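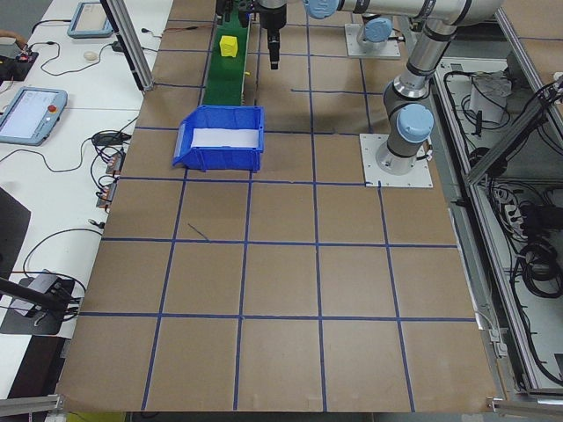 Cell 2 with the tape grid, bin and conveyor. Yellow cube on the belt.

21 January 2020

Student project, sorting task for the June demo. Working from the Mertens task sheet, with our own changes penciled in.

Grid first. The blue masking tape is holding, but the far rows are hard to judge by eye from the desk, so we are going to number the columns along the near side and call cells by column and row. Cardboard stays for now. It marks easily and there are stains on it already, but a sheet of it costs nothing and we can redraw the whole thing in an afternoon.

Speed on the arm nearest the grid was left at 200 mm/s all session. Please don't raise it on the pendant without writing it here. Last week's log has a block of runs that can't be compared with anything for exactly this reason.

Belt sensor: threshold was at 2643 when I came in. With the room lights on it was triggering with no cube under it. Brought it down in steps and stopped at 758. No false triggers after that, but I only ran it with the blinds closed. Needs a repeat in daylight.

Pick from the belt is fine when the cube is square to the rails. If it sits at an angle the fingers push it before they close. Options:
- slow the last part of the approach
- open the fingers wider (check clearance to the side rails first)
- stop the belt earlier so the cube has time to settle

I would try the third one first. It is one line in the Graneo script.

Place into the blue bin: release height is still too high. The white liner takes up some of the bounce. Lower it a little at a time and watch the slanted lip on the way in.

Wiring on the desk is still a mess. The two small boards need to go in a box before the Zaltska group comes to see the cell, and the power brick should move away from the cardboard edge. Ask at the Gerumholm store about cable clips that fit the aluminum profile.

Open: re-teach the home position on the second arm – the saved one is from before the base plate was moved.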